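Prostiteck Sensory Panel: Call for Participants, Bread Storage Study

Posted 2022-02-15

Prostiteck is recruiting adults for a home-use study on how packaged and unpackaged bread changes over a week of ordinary storage. The study is funded by Grullard and runs at two sites, Triantafyllou Street and Plallo. We need 141 participants in total. Previous panel experience is not required.

What participants do

Each household receives three loaves and a paper logbook. One loaf is kept in its bag, one in a cloth wrap and one cut side down on a board. Participants taste a slice of each in the morning and the evening, score crust, crumb and aroma on a nine-point scale, and note the room temperature. Each entry takes 17 minutes. Loaves showing mold are to be recorded, bagged and discarded without tasting.

On the last day, participants attend one session at their nearest site to return the logbook and complete a short blind tasting. Travel within the county is reimbursed.

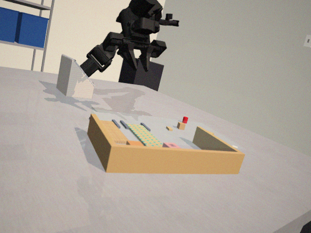 Several people on last year's panel said the evening entry was the harder one to keep up, and one asked whether a missed score could be filled in the next morning. It cannot. Leave the line blank and continue with the next entry — a blank is usable, a guess is not.

Who can apply

Applicants must be 18 or older, eat bread at least four days a week and be at home for seven days in a row. We cannot accept anyone with celiac disease, a wheat, sesame or milk allergy, or a current loss of smell. Smokers may apply but are scored as a separate group. One person per household.

Payment

Participants who complete at least 12 of the 14 entries and attend the final session receive $95. Those who complete fewer entries receive a partial payment, calculated per entry. Payment is by check or bank transfer.

How to apply

Complete the screening form at either front desk or request one by mail. Give your kitchen type (open or closed), your usual bread and any medication that affects taste. Quote reference 353. Applicants will be told the outcome in writing. Home storage weeks begin in August, and start dates are assigned by site.

Comments (3)

crumbside: Does sourdough count as usual bread, or only sliced pan loaves?

Prostiteck Panels: Any wheat or rye bread counts. Write down the kind.

hollowloaf: Did this in the last round. Get a decent bread knife first, the crust on the board loaf is like a roof tile by day five.

We use cookies to remember your site preference. Accept | Settings

Related calls
Coffee grind and brewing time, Plallo
Apple texture panel, evening group
Reading small print on food labels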